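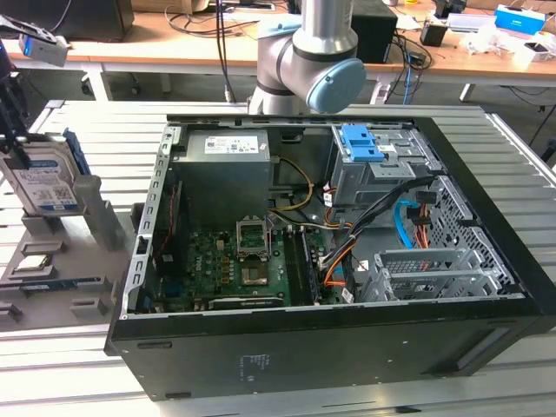 Prodimance Learning > Robot Skills > Chapter 4

Chapter 4. Gathering Examples

Neusa Godoy
Jan 30, 2020

A learning system can be no better than the examples it is given. This chapter considers how such examples are gathered for one task -- the handling of computer parts -- and how they are recorded, checked and stored. Students will plan a set of 200 examples, of which 50 are to be held back for testing. Each attempt, including any that fails, shall be kept with its notes. Section 4.1 deals with the choice of starting positions for the parts.

© Prodimance. Contact us | Back to top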